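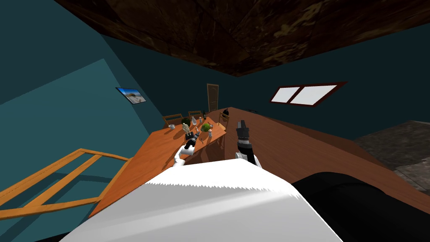
Simulated dining room from the Sururia test set, with both robot arms at the long table.

Fotier moves table-clearing trials into simulation before kitchen roll-out

Fotier, which runs staff canteens and residential dining rooms, has begun testing its two-armed table-clearing system, Joo, in rendered rooms ahead of its installation at the Illel site in November. The rooms are produced with Sururia, the company's in-house simulation software.

Each test room contains furniture, tableware and food items in a set layout. In the room shown, cups, bottles and rounded green items stand on an orange wooden table, with a brown counter alongside. Layouts are changed between runs so that the arms do not depend on one arrangement. The current set holds 479 layouts, of which 153 include a second work surface.

At Illel, dining room staff now clear and reset 86 places after each meal. Under the new arrangement Joo will take cups, bottles and small items from the tables to the counter. Staff will continue to handle hot pans, knives, broken items and anything spilt. They will also decide when a table is ready to be cleared, using a switch at the counter.

No posts will be removed as a result of the installation. Two evening clearing shifts will be merged, and the hours released will go to food preparation and serving. Start times will change for some staff, who have been given the new rota. The late finish moves from 10.30pm to 9.45pm.

All 52 members of the dining room team will be trained before the system is switched on. Training covers stopping and restarting the arms, keeping clear of their reach, and reporting items that the system fails to pick up. Reported items will be modelled and added to the Sururia test set.

Joo will at first run only when diners have left the room. Use during meal service is outside the scope of this installation and would need a separate safety assessment.

Fotier will review clearing times, breakages and staff reports after the first three months of operation. Results will be shared with the Illel team before any decision on further sites.

Notes to editors
Joo is the name of the complete clearing system, including arms, grippers and control software. Sururia is used for testing only and is not sold separately.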